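Final Report: The Runaway Table-Clearing Arm
Inmaculada Zabala, Parkside Robotics Elective
May 10, 2021

Our job was to get a robot arm to clear a table of dishes and toy food, and I loved every week of it, even the week it scared us! On run 84 the arm finished a slow reach, then swung back over the plates at full speed. Lotside (our code name for the motion planner) had dropped its speed limit after a restart and gone back to the factory value.

I hit the stop button and the arm held still, but it should never have moved that fast with people close by. 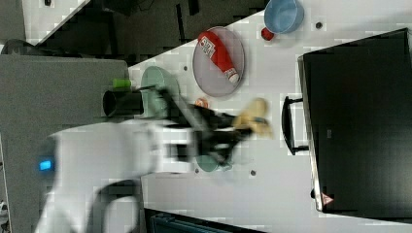 Finding the cause took 2 afternoons of reading logs. The limit was only sent once, at startup, so if the controller rebooted in the middle of a session it never got it again - and our screen still showed the old number. Now the limit goes out before every move, and the arm won't start until the controller reads it back. We did 12 forced restarts with the new code and got no fast swings. Next I want to add a floor mat switch, and I can't wait to wire it up in August.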